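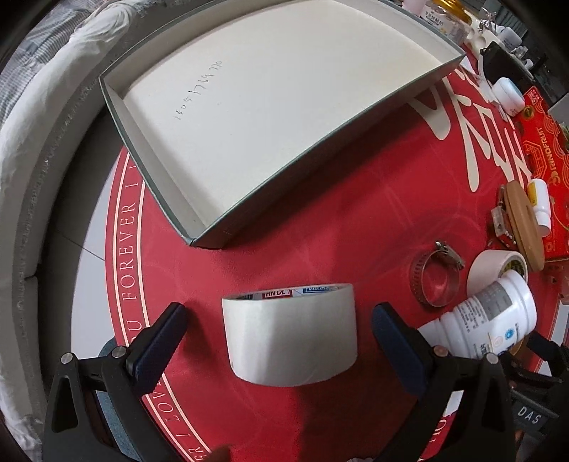

プスピタ・トゥフムリさんは片づけの相談を受けて14年になる。最初に訊くのは「捨てられない物は何ですか」ではなく、「テープは何本ありますか」だそうだ。

「みなさん一本だと答えます。で、引き出しを開けると二本目が出てくる。三本目が出てくる家もあります。マスキングテープは見つからないたびに買い足されるんです」

うちにも白いのが二本ある、と白状すると、少ないほうですね、と慰められた。慰めになっているのかは分からない。

彼女のやり方は単純で、赤い丸いマットを広げ、行き場のない物をいったん全部そこに載せる。マットには白い字で「FOREVER I LOVE YOU」と入っている。ホースバンドやサプリの瓶に永遠の愛を誓うようで落ち着かないが、本人は気にしていない。

「丸いと端に寄せにくいでしょう。四角い机だと、みんな角に山を作って終わった気になる」

厄介なのは空き箱と蓋だという。金の模様の入った赤い箱などは、中身がなくなってからのほうが大事にされる。蓋だけ残った箱もある。内側に鉛筆で番号が書いてあったりすると、もういけない。

「誰の番号か分からないのに、捨てたら困る気がするんですね。手帳に写しましょうと言うと、写して、蓋も取っておく」

勝率を尋ねると、しばらく考えてから、7月に伺ったコエチさんのお宅では蓋を16枚手放していただきました、と答えた。翌月、そのうち2枚は台所に戻っていたらしい。

ご自宅のホースバンドはどこにしまっているんですか。最後にそう訊いてみた。

「玄関のお皿です。鍵と一緒に」

肝心のホースは、何年か前に処分したそうである。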